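Speaker Notes – Keeping a Small-Town Pantry Going Through Winter
Leltdale Library, downstairs room, 18 minutes plus questions

Thank Fahad Warraich for the invitation and for finding us the good microphone. Wait for the coats to settle and then begin, nice and slow.
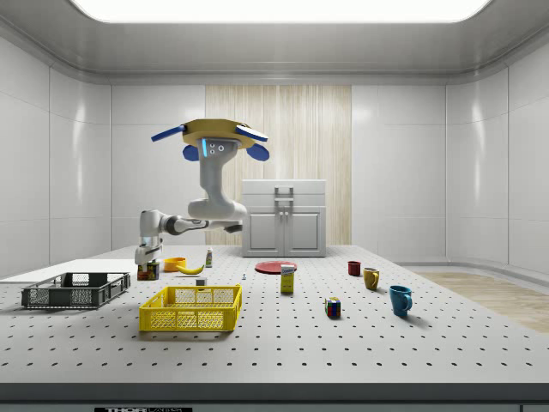
Slide 2 – How we got started

Tell them about the first October. We had 5 shelves, a borrowed freezer from the Wanyama bakery, and a sign I painted myself with the second "r" squeezed in at the end. (Pause, people usually laugh at the sign.) By spring we had 264 households on our list, and I still remember the morning I wrote that number down and had to go sit in the car for a bit.

Say plainly that we had never run anything like this before. I'd organized a bake sale, and my sister had once been in charge of parking at the county fair – that was our whole resume!

Slide 3 – What people really want

Go gently here, it's the part I care about most. Folks give what's at the back of the cupboard, and bless them for it, but families ask us for cooking oil, coffee, salt, diapers and something nice for a birthday. Mention the cake mix drive. Mention that coffee went faster than anything else the whole winter, and that we now ask for it by name in the newsletter.

Ask the room: what would you miss first? Give them a real minute to talk to a neighbor. Don't rush to fill the quiet, I always do that.

Slide 4 – Opening hours

We started with mornings only, and working parents couldn't come. Now the door is open until 7 p.m. twice a week, and the evenings are busier than the mornings ever were. If somebody asks about staffing, explain the 2-hour shifts and pass the sign-up sheet around.

Slide 5 – Getting food to the farms

The Grulla road ices over early, so we take boxes out there by truck. Tell the story about the gate and the goats if there's time, and skip it if we're past the halfway mark. The Grukance garage lets us park the truck inside overnight – say thank you to them by name, they're usually in the back row.

Questions. Repeat each one into the microphone. Soup is in the hallway, bowls are on the cart, and please take a flyer home for a friend.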